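Speaker notes: In-car audio adapters, input stage and pairing
Speaker: Relu Tudose

Slide 1. Title. Give the scope: Bluetooth to FM adapters for cars with no line input. Phone charging is not covered.

Slide 2. Signal path. Phone, Bluetooth receiver, decoder, FM modulator, car antenna. The Wollero unit and the Grodwood unit share this layout. Vasent adds a cable output and skips the modulator when a plug is inserted.

Slide 3. Picking a frequency. Scan first, then transmit. We logged 479 scans on the April drives. In 6 of them the unit chose a channel already held by a local station. Pause for questions on the scan log.

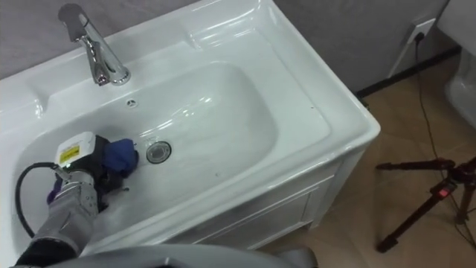 Last changed: June 27, 2023

Slide 4. Microphone placement. Keep the mic off the vent side of the dash. Fan noise sits in the low end and the noise filter takes part of the voice with it. Play clip A (fan off), then clip B (fan on high). Same sentence, same speaker.

Slide 5. Call handling. An incoming call mutes the music stream and opens the voice link. On Policarpio firmware the music stream does not always resume after the call ends. Workaround: press play on the phone. Fix is with the vendor.

Slide 6. Reconnect test. 971 ignition cycles, 805 with automatic reconnect on the first try. The rest needed a second try or a manual pairing. Do not quote a rate per phone model, the groups are too small.

Slide 7. Power. Some sockets stay live with the key out. Measure standby draw at the socket. Table is in the handout.

Slide 8. Questions. Have the Vasent cable ready for the demo.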